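Burnurley Community Help > Home & Garden > Flowers and decorations

Do UV sprays for fake flowers do anything?

Asked 25/12/2023

I have a box by my front door that gets full sun from lunch until evening. I gave up on real plants there and went with artificial ones, and every year they fade to a sad gray by the end of summer. Now I keep seeing Candex spray, which is supposed to protect fabric petals from the sun for 1,000 hours. The can costs more than the flowers did. I'm doubtful, but I'd like to hear from people who have used it before I spend the money. I'm mostly thinking of blue, like hydrangeas. 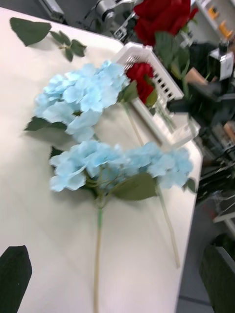
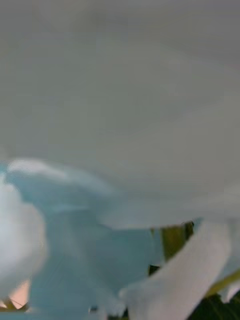 The store page says "lab tested" and doesn't say which lab, or what they tested it on. My sister-in-law says hairspray does the same job. I don't believe that either. The box is under a small overhang, so rain isn't much of a problem. It's only the sun. I'd be putting them out in May.

3 answers

Answer from porchlight_64 (marked helpful by 2 people)

I tried it on one bunch and left another bunch bare, same planter, same side of the house. By the end of the season both had faded. The sprayed ones may have been a little better, but I knew which was which, so I wouldn't trust my own eyes on that. My husband couldn't tell them apart.

What made a bigger difference for me was buying flowers sold for outdoor use in the first place. On some of those the color is mixed into the plastic before it's molded, so there's more of it to lose. Most cloth petals are dyed, and dye in direct sun goes. Blues and purples went fastest at my place. White lasted longest, though it yellowed and I had to wash it.

On the 1,000 hours: work out what that means for you. If your box gets six hours of sun a day, that's a bit over five months, and that's if the number is true and if it was measured in real sun and not under a lamp on somebody's bench. Ask the seller which. I asked and got a coupon.

If you do spray, do it outdoors, try it on the back of one petal first and let it dry overnight. Mine left a stiff, slightly shiny finish that I didn't love up close. Two light coats, not one heavy one. And skip the hairspray. It gets sticky and then it collects dust.

Answer from Brisasmont Gardener

Works great, been using it for years. Any brand is fine.

Reply from the asker: Do you have yours in full sun, or on a covered porch? That's kind of the whole question.

Reply from Brisasmont Gardener: Covered porch. Faces north.

Answer from tillie980

Cheaper idea: buy two sets and swap them halfway through the summer. Keep the spare ones in a closed box in a closet. Each set gets half the sun and you never have to find out whether the can was lying to you. I get mine at Azevedo when they clear out the spring stock.

I'd also question whether you need blue. I know, not what you asked. But a cream or pale green arrangement can fade quite a bit before anyone walking up to the door would notice, and a strong blue can't. If you're set on blue, start with the palest one you can find and don't pay much for it.

Don't bother with the "fade proof" stickers unless there's a warranty printed somewhere. I've returned two sets and only got money back on the one where I still had the tag.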